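Food and Domestic Practice, Unit 2: Breakfast and its claims
Handout for the Sunday group

Start with the word "proper". Every breakfast leaflet uses it and none defines it. The Hedo leaflet in your pack says a proper breakfast "sets up the day". Ask what would count as the day not being set up. I have read it several times and still can't say.

Then the figures. Podetti gives 400 calories for egg on toast; Yoo gives 320 for what looks like the same meal. Neither says how thick the bread was cut, how much fat went in the pan or whether the toast was buttered. The 2,000 a day printed beside both is a general guide and tells you very little about one slice.

For the exercise, set out a plain slice on a board and a finished portion on a plate, toast underneath, fried egg on top. Keep a tray to hand for carrying. Brown paper over the table saves wiping up crumbs, though I doubt it does much against yolk.

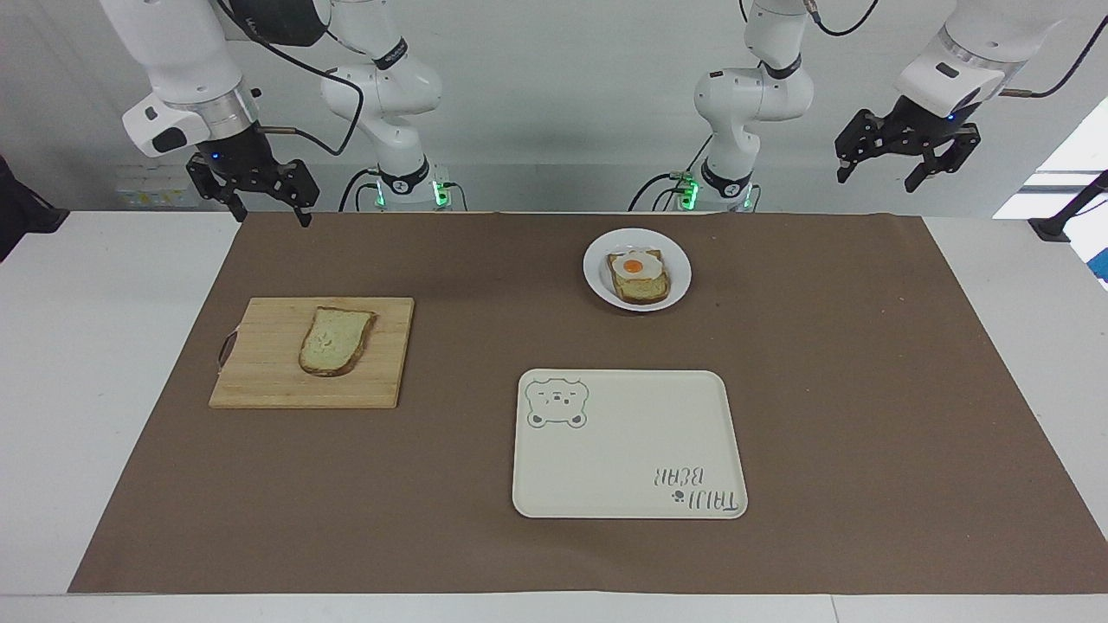
One reader of last term's handout objected that plain bread is no fair comparison with toast, as toasting drives off water and a slice weighed afterwards comes out lighter for the same food. I accept that. Weigh the bread before it goes in the toaster, and write down which weight you used.

Questions of taste are harder. Breltance recommends eating the egg "at its best moment", which I take to mean soon. Cold toast goes leathery under an egg, and no leaflet in the pack mentions it.

Bring your own bread next time, unsliced if possible.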